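A Thursday at the Gounder Craft and Vintage Fair

By Nélida Cabral
November
6 min read

I promised some of you that I would write about the fair in Gounder, and I am sorry that it took me two weeks. I had many boxes to unpack first, and then I got a cold.

The fair is held in the old market hall, and it opens at nine in the morning. I came with my friend Ama Baidoo, who drives, and we were at the door at half past eight. There was already a line. Ama collects buttons and she has strong opinions about parking, so we left her car behind the church and walked.

The entrance is a paper ticket, and the stub goes in a glass jar for the raffle. I liked this very much. At noon a girl of maybe six years pulled out a stub with her eyes closed, and a man in a green coat won a quilt. I did not win anything, but I have never won a quilt in my life, so I was calm about it.

The downstairs part is for vintage sellers. I spent too much time at the table of Sebastián Lagos, who sells old sewing patterns, ribbon on wooden spools and greeting cards from the fifties that were never written on. I bought two packs of cards and a pattern for an apron with a scalloped pocket. He had 500 patterns with him and he knew the place of every one. When I asked for a child's sailor dress he put his hand in the third box and took it out, size 4, with the instructions still folded.
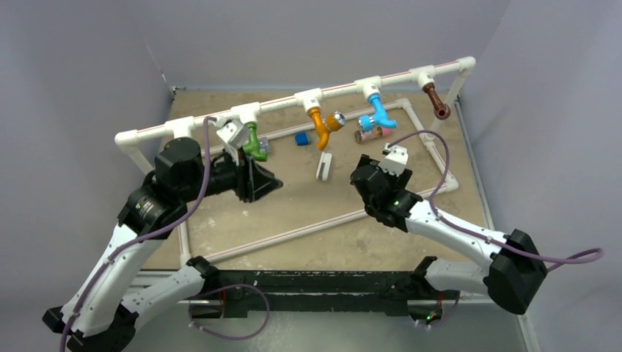

Upstairs are the makers. The stairs are steep and the light is not so good on the left side, so if you want to look at colors, go to the windows. There I met Bautista Medina, who has a small shop in Sutberg and dyes wool with onion skins and walnut. His yellow is a very quiet yellow. I took one skein to try it, and now I regret that I did not take two, because one is enough only for a hat without a brim.

At eleven there was a lesson in paper flowers, given by a group from Jemonia. We were eight people at one long table. The teacher was patient, but she spoke fast, and I lost the moment when the petals must be curled. My peony looks more like a cabbage. Ama made a good one and put it in her hair for the rest of the day.

For lunch there is a counter with soup and bread. The lentil soup is the one to take. Please bring coins, they had trouble with change already before noon.

I have two small complaints. There are few chairs, and older visitors were sitting on the steps. Also, many tables had no prices, and I am shy to ask. I left three or four things that I would have bought with a little tag on them.

We stayed until three. On the way out I turned back for a tin of mixed glass beads, 200 in the tin by the label, and they are on my desk now. I think they will become the edge of a lampshade, if I find the patience. The next fair is in spring, and Ama has already asked me to keep the day free.

Recent posts
My peony, second attempt
How I store ribbon without creases
Ama's button jars, a visit
An apron with a scalloped pocket
Giveaway: one pack of vintage cards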